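The Table at Skonder Street

Griet Van Beek had taken the flat for the table. The rest of it was small and smelled of the chip shop underneath, but the back room had a long table covered in teal-blue felt, and the agent said it stayed.

"The last people played cards," he told her. "Or sorted stamps. I never asked."

She signed at the kitchen counter and moved in at the end of August with two suitcases and a box of plates. Milan Leemans carried the plates up. He was her sister's son, sixteen, and he had been promised chips.

For the first week she ate standing up. She did not like to put anything on the felt. She had grown up in a house where tables were wiped, and she could not think how you would wipe this one. She ran her palm over it in the evenings, one way and then the other, and watched the colour go lighter and darker.

Milan had no such worry. He came after school, put his bag on the chair and his snacks on the table, and did his maths on his knee.

"You'll get crumbs in it," she said.

"You can hoover it."

"You can hoover it, then."

He did, with the small nozzle, and it came up well. After that she let him use the far end, near the folding screens. The screens had come with the room too, brown pleated curtain in white frames, and she had been meaning to take them down. Behind them was only a wall with a damp patch. She had asked the landlady, Mrs Todorova, for paint, and Špela Todorova had said October.

One afternoon he was late. She heard him on the stairs at ten to five, slower than usual, and when he came in he did not put his bag down.

"I got forty-nine," he said.

"Out of what?"

"A hundred."

She moved her sewing off the other chair. "What did you get last time?"

"Eighty-nine."

"Then you know how to do it."

"I knew how to do the last one." He sat. He had a bag from the shop on the corner and he emptied it out in front of him, the way he did every day, and then did not eat any of it. Griet went to the kitchen and fetched a cup for him. When she came back he had his test paper out and was folding it smaller and smaller.

"Give it here," she said.

She had worked in the wages office at Rollgate until it shut, and figures did not frighten her. She opened the paper and flattened it on the felt, and it would not lie flat, so she held one corner and he held the other. The first page was fine. On the second he had lost a minus sign and carried on without it for six lines, very neatly.

"There," she said.

He looked for a long time. "That's the whole page gone."

"Do it again from there."

"Now?"

"Your mother isn't expecting you until seven."

He found a pencil. She went back to her hem. The fryers came on downstairs and the smell rose through the boards, and when he asked for something to lean on she passed him the atlas. He pushed his things up to the back of the table, out of his way, and pulled his chair in.

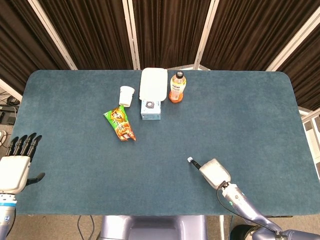 At half past six he had two pages done and wanted to stop. She checked them against the question sheet while he put his shoes on. There was one mistake, a small one, and she drew a ring around it and said nothing.

"Is it right?" he said from the door.

"Most of it. Look at number four on the bus."

He took the paper and went down. She heard him stop on the landing, and then the paper being unfolded.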